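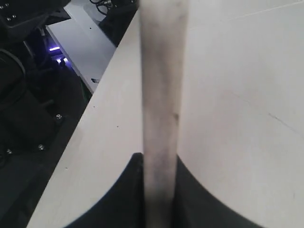

4.2 Unintended Release During Rod Handling

Of the 26 trials in the Brurgate series, 18 ended with the rod delivered to its target. The remainder were halted after a loss of grip force. In each halted trial the controller continued to report a closed gripper, and the arm moved on to the next waypoint.

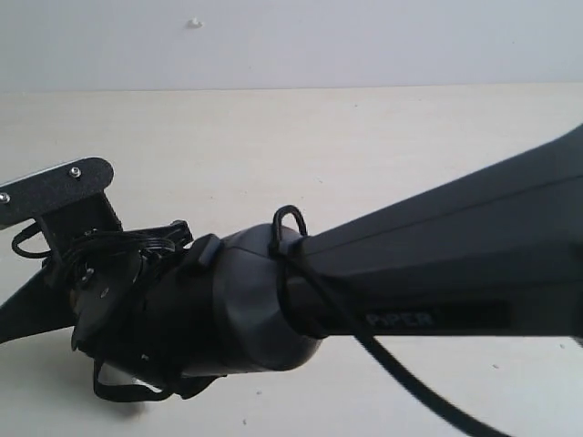 Krešimir Softić
Lead Investigator, Handling Safety Group, Plillen Institute

The fault was traced to the way Kos, the supervisory software, handles late messages from the wrist. When a force reading arrived after its deadline, Kos reused the last valid value and raised no alarm. Long cable runs near the wrist joint made late messages more frequent at certain arm angles.

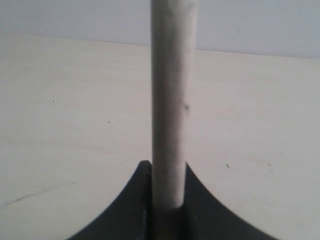
A stale value could therefore stand in for a true reading over several control cycles. We set a limit of 1000 milliseconds, after which the arm must stop and hold position. Tests repeated in June with this limit in place showed no further unreported release. The limit does not address slip caused by debris or surface dirt on the fingers, and that hazard remains open in the Trirkallow risk register.

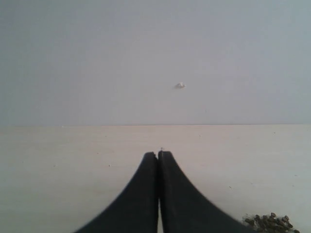 Figure 4. Gripper fingers with no part held; loose material on the tabletop at lower right.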